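Teleop demos for a peg board task: keyboard or hand controller?

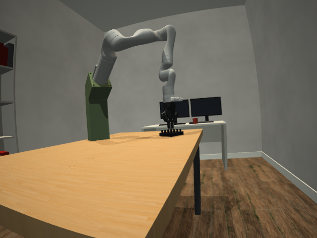
Simulated arm over the peg block, gripper down

I'm recording demos in sim before we try the real arm, and I love it so far! Driving with the keyboard, though, my paths come out in stair steps and the trained policy copies every one of them. I have 34 demos. Do I need better demos or just more? Would a hand controller help?
jatoi_fan

Roland Whitlock
Get the controller! Mine smoothed things out on the first evening. Map the gripper to the trigger, turn your motion scale way down near the pegs — I use a quarter of normal — and throw out any run where you stopped to think. Long pauses teach the arm to freeze. I'd redo the 34 and aim for 400 clean ones, with the block turned a little differently each time.

Trilia
more demos. i did 2000 lol

Vundon
Agree with Roland on the pauses. If you're stuck with keys for now, filter the commands while you drive and record the filtered ones. Made a huge difference for me, such a fun project!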